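The Long Road to a Desk at City Hall

February 19, 2024

On the morning the letter came, Saturnino Carrasco read it standing up in his kitchen, then sat down and read it again, then called his sister and made her listen to the whole thing, including the address at the bottom. He had been offered a permanent post in the records office in Cantero, a job he had been filling on short contracts for so long that most people in the building assumed it was already his.

"I had a mug there," he told me, laughing. "I had a plant. What I didn't have was a pension."

Cantero's new hiring rule took effect in January, and it is a simple thing once you get past the language it's written in. Anyone who has worked 36 months for the city on temporary contracts, with no break longer than 270 days, can now apply for the permanent version of the same job without sitting the entrance exam. The city council passed it by 3 votes after a long evening of speeches (I was there, and I can tell you the benches in that gallery were not built with speeches in mind).

The exam is the part people get heated over. It was brought in years ago to stop jobs going to cousins and friends of friends, and plenty of folks in town still remember how things were done before. Tetteh Frimpong remembers very well. He passed the exam on his second try, after studying every night for most of a winter, and he now runs the permit counter two floors below Carrasco's desk.

"I like Saturnino, I'm glad for him," Frimpong said, and I believed him. "But my niece is studying for that exam right now. What do I tell her? That she should have taken a temp job and waited?"

It's a fair question, and the council's answer - that half of all openings will still be filled by exam - hasn't settled it. The neighboring town of Kamik tried something similar and ended up with so many applicants from inside that the outside list hardly moved for a year.

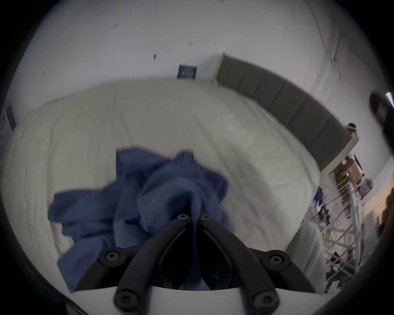
The city had 2,229 people on its payroll when the rule was drafted, and the personnel office won't say yet how many of them are temporary. Carrasco thinks it will come out higher than anyone expects. He can name whole departments, from parks to the water billing desk, where the person who trains the new hires is on a contract that runs out in spring.

He starts his permanent post next month, at the same desk, with the same plant. Frimpong's niece takes her exam in the same week, and Carrasco has lent her his old study notes, which he never got to use.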